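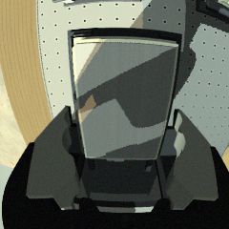

Open day at Udaseck, Wurbridge

The bus from Gurnesberg takes long enough that you arrive ready to be impressed by anything. Udaseck wisely started us in the simulation room, where the robot is a rendering and so is everything it might drop.

We watched a gripper reach toward an upright panel with a black rim, a board full of small holes behind it. Our guide was very proud of the shadows. I will admit they were good shadows.

The task goes by the name of Soliman, and the software has been through 3,750 practice runs of it since March. Visitors got 2 tries each with the joystick. I used mine quickly.

After that came the real hall, in groups of 12 – yellow vests, no leaning on the fence. The arm there moved at the pace of someone looking for their keys, which the guide called "commissioning speed."

Coffee was free, parking was not. The last bus back goes at 6.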